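Do Apology Letters Help Patients? Student project report, Stodow

The Dekside clinic says its new apology letters rebuild trust after a canceled visit. I doubted that, so I read 99 patient comment cards.

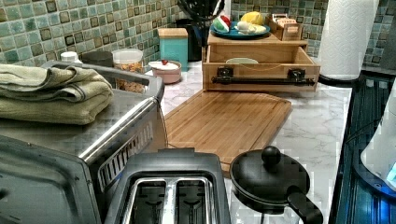
Folded towels on top of the toaster oven.

Only 3 cards mentioned a letter at all, and one of those called it "a form with my name on it."

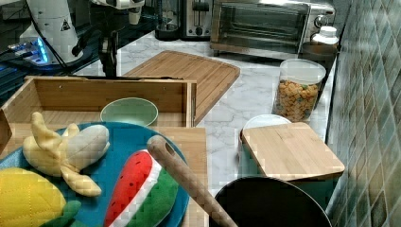 Did the letters cut complaints?
The clinic claims so, but its count stops in June.

I would want a longer count before believing it.

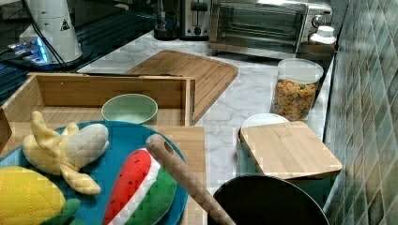
Limits

One clinic, one reader, cards filled in by whoever felt like it.

Recent projects
Bahrami survey: waiting room noise
Grenden night shift diaries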